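Samano Handheld Demonstration Project
Minutes of the weekly collection meeting, Saturday, 9:30 a.m., Vusbridge site

Present: the Vusbridge collection crew, two people from the Drarnness training group (by phone), the data review desk.

1. Previous minutes
Accepted with one fix. The spare gripper cables went to Drarnness, and the earlier minutes had them going to Rosenthal.

2. Numbers
The set now stands at 3139 accepted demonstrations. The crew added 189 this week against a target of 120, our best week so far, and there was some very well deserved noise on the phone line when that was read out! Review has cleared all of the new ones for labeling.

3. Soft items and the clear rack
Most of the meeting went here. Drarnness has been asking for more cloth because the current model does nicely on blocks and cups and then falls apart on anything that sags or folds. The crew has been working with black fabric at the acrylic rack, one gripper in each hand, and everyone is excited about how much variety is coming out of such a small setup. Black cloth over clear plastic is about as hard as it gets for the cameras, which is exactly what training wants.

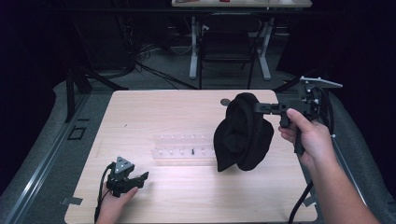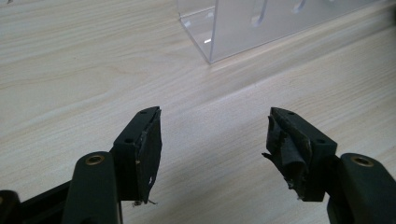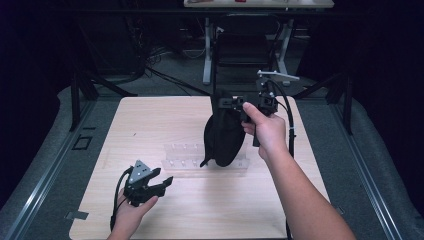 Drarnness asked whether operators could vary the grasp point more. Agreed: grab by an edge, by a corner and by the middle, in no fixed order, and keep the idle hand low. The crew would also like to try passing the item from one gripper to the other. Training loves this idea but wants it logged as a separate task so the two don't get mixed.

Long discussion on failed grasps. Review had been throwing out any take with a drop in it. Training would much rather keep the ones where the operator recovers and finishes, since those are the moments the model has never seen. New rule from Monday's list onward: a drop with recovery stays in and gets the "recovered" tag. A drop with no recovery is still rejected.

4. Pace
Takes have been creeping up in length. Limit set at 60 seconds for single-item tasks. Operators should move at a natural speed and not slow down for the cameras, as the slow takes teach the model to hesitate.

5. Fingertip covers
Check the covers before every block of takes and write down any change of cover in the log. Training can work with worn covers as long as they know which takes had them. Rosenthal has offered to send a different rubber to try. Accepted with thanks.

6. Actions
Crew: write up the handover task, half a page at most.
Review: go back through the rejected cloth takes and pull out any recoveries.
Drarnness: run a first training pass with cloth included and bring clips, good or bad.
Rosenthal: ship rubber samples to Vusbridge.

7. Any other business
The tea towels are approved as the next soft item. A request for socks was met with real enthusiasm and goes on the list after that.

Meeting closed 10:25 a.m. Next meeting same time, Drarnness to chair.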